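**Purple cable loops keep swinging into the work area on my two-arm table. Shorten them or tie them down?**

Hi all! Long post, sorry. I've been building a little sorting table in the shared workshop in Grelldale since January, with 2 arms on one black rail and light gray walls on three sides. The job is small plastic bits and bobs, the sort of thing that collects at the bottom of every craft drawer. The arms themselves behave nicely. What bothers me is the cabling, which I left generous because I was scared of pulling a connector out at full reach — and now the loops stand up like croquet hoops. 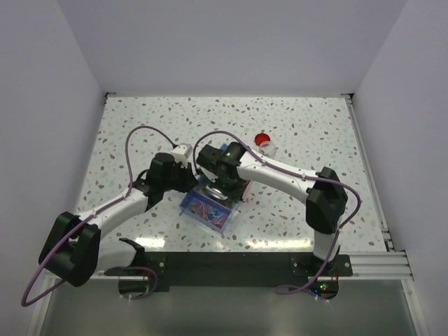 *Right gripper over the blue box. Two white cable ties on that forearm.*

When both arms come to the middle, the loop at the left wrist sometimes brushes the other arm. I run the Domel controller with the speed limit at 40 percent and it still happens. Do I cut the cables down, or is there a kinder way?

— Krishnamoorthy Fernandes

## Answers

1. Please don't cut anything yet! I did that on my Prantl build and ended up buying the whole set again. Move each arm by hand (power off) to its farthest reach, mark where the cable goes snug, then add a hand's width. Tie the extra along the upper link, where it hardly moves, and leave a soft loop at the elbow and a smaller one at the wrist. Your second photo has the bins out, and both cables still go up in a tall arch at the gripper, so I'd start there.

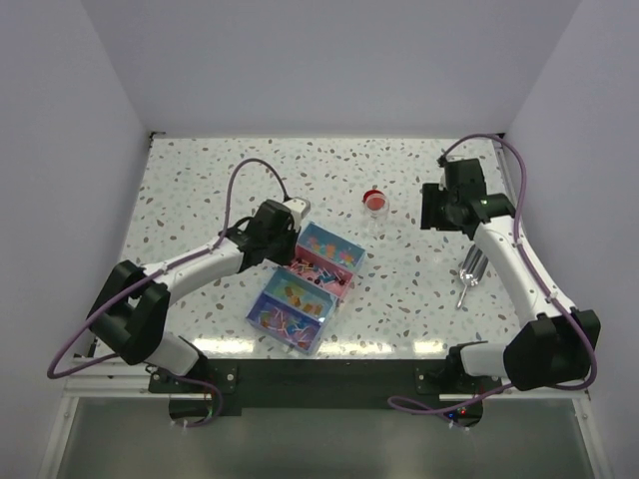
2. just use velcro, zip ties chew the jacket

3. I agree with the first answer, mostly. One thing to add is that wrist rotation eats more cable than reach does, so turn the wrist all the way both ways before you mark anything. I sleeve mine with the braided stuff from Drusuveck and after 2000 cycles it looks fine, though your moves may be rougher than mine. Also look at the lower loops by the front rail, those can snag a sweater cuff when you lean in to swap a bin. Ask me how I know!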